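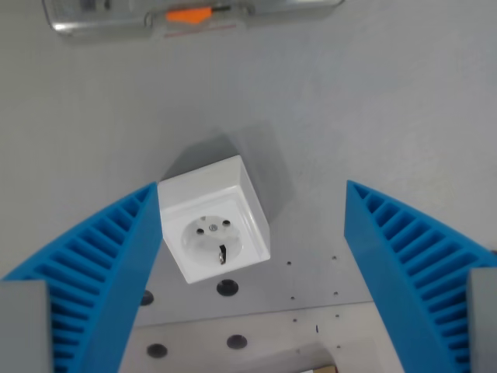

2 min read

Re: [floor-automation] Cell 2 and the socket line, staffing question
From: Leonardo Ruggiero
Date: 2025-09-27

On the staffing thread, the Dradley branch wrote:

> We were told in June that the handling cell would take over
> the surface-mounted sockets and that bench staff would move
> to "supervision". Can someone at Drullness say what that
> means per shift? Our people want to know what they will be
> doing with their hands, and whether the grade changes.

Taking the second point first: the grade does not change. Cell attendant is on the same band as bench assembler, and the shift allowance carries over. That was settled before the cell was switched on and it is in the Jornis agreement, section 10.

As to the work. The cell picks up the Schuko housings and sets them down again in a given attitude. It does not wire, it does not judge a cracked rim, and at present it does not drive the centre screw. Those three stay with the bench. What leaves the bench is the lifting and turning, which on the old layout was the part people reported to occupational health.

The fingers are the ribbed flexible type, blue. They give way round a housing that is presented at an angle, so the infeed does not need a nest for each variant. We had budgeted for 135 hours of fixture work and have cancelled it. The drawback is that a soft finger will also close quite happily on a housing that is the wrong way up, and the force reading looks the same. The attendant therefore has to look at the socket face and the earthing clip before release. Please put that in your local instruction in plain words. Ours said "verify orientation" and people read it three different ways. 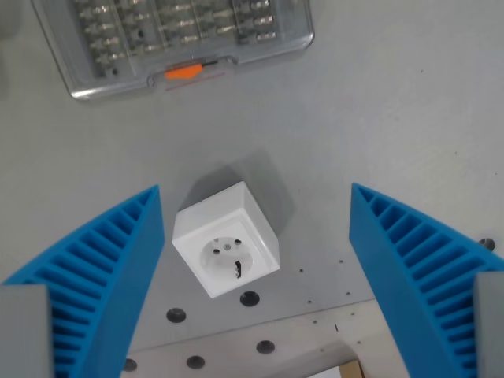 Changeovers are the other half of the job. In week one the log had 283 stops and 2102 completed picks, and most of the stops were cleared by the attendant without calling Gasser. Clearing a stop means reading the fault code, opening the jaws from the pendant, re-seating the part and restarting. Two of our bench people learnt it in a morning. A third prefers not to use the pendant and has stayed on wiring full time, by agreement.

What we got wrong was the rota. An attendant who only watches gets tired faster than one who assembles, and by the fourth hour the faults were being cleared late. We now swap bench and cell every two hours — the swap is fixed, and the supervisor cannot waive it to catch up on output. I would start with that at Dradley and not repeat our first week.

Still open:

- who signs off a program change on nights
- whether time spent on stops counts towards the bench target (I say it should not)
- spare fingers, held by us or by Gasser

I can send the rota sheet and the fault code list to anyone who asks off list.

Leonardo Ruggiero
Process engineering, Drullness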